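Wekberg, the second single from the forthcoming Ametti EP, is released in March on Ngubane.

Wuvum recorded the track in 3 sessions with engineer Shadi Matar. It runs at 142 BPM, with the bass part doubled on 2 analog synthesizers — no samples are used. An instrumental version at 68 BPM is included as the B-side.

Masters are available to radio in WAV format. Review copies can be requested from the Ngubane press desk.

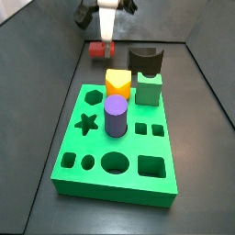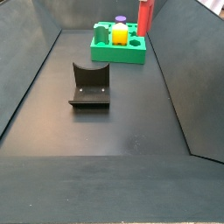
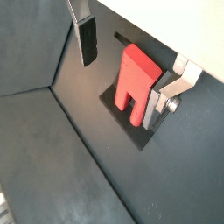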